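# "My hands did not change, only what they are for"

Innes Shearer worked at the Aneck bottle return in Yule for 16 years before the sorting arms came. I met her in April, in the small kitchen next to the old sorting hall, where the radio was on and she did not turn it off.

She started on the night shift, when all bottles were turned and sorted by hand. "You took one, you looked, you put it on the right belt," she said. "Clear, colored, glass, the ones with something still inside. After one month you don't look anymore. The hand knows it."

Today the belts are run by arms from Numelero, and the number of people in the hall has gone from 118 to 66. Some retired, some moved to the depot on Skoninska Street, and a few, like Shearer, were asked if they wanted to teach the arms. She said yes before she knew what the work was.

The work is picking things up. She and her colleagues hold a gripper in each hand and handle bottles and glasses at a table, and each try is recorded. Part of it is done in the hall, and part in ordinary rooms, where the light and the furniture are different every time.
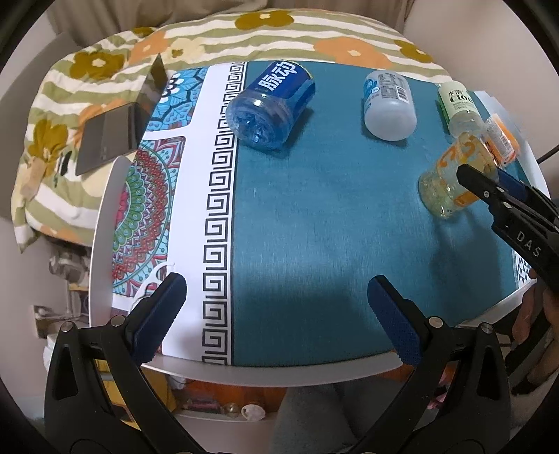
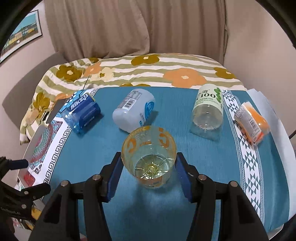 "In the first week I was angry with the gripper," Shearer said. "It has two fingers and I have ten. I was pushing too hard, then too soft. My neck was hurting and I was thinking, I am slower than a child." A trainer told her to stop thinking about the bottle and to think about where the fingers should be before they close. She still repeats this to new people, and she admits that she says it too often.

By her own notebook she had done 3386 tries when we spoke. She writes the number down at the end of every shift. The company has its own count, but she likes to have hers.

I asked if she feels she is helping to take work away from her friends. She was quiet for a moment and then washed her cup.

"Some of them think so. One woman doesn't sit with me at lunch now, and we sat together for years. I can't tell her she is wrong. The places were already gone when I started this — but I understand how it looks."

What she misses most is the talking. On the old line, people stood shoulder to shoulder and talked through the whole night. Now she mostly works in a pair, and they try to be quiet when they concentrate. Her back is better, though, and she sleeps at night like other people. The pay is a little higher than before, but the contract must be renewed every year, and she doesn't like this part at all.

Does she go to see the arms working? "Sometimes, after my shift. There is one that turns the bottle a little before it puts it down. I do that also. I don't know if it's from me, and I asked, but they could not say."

She has to decide before summer if she will stay another year. Her daughter says yes, her husband says no, and she has not yet told the supervisor anything.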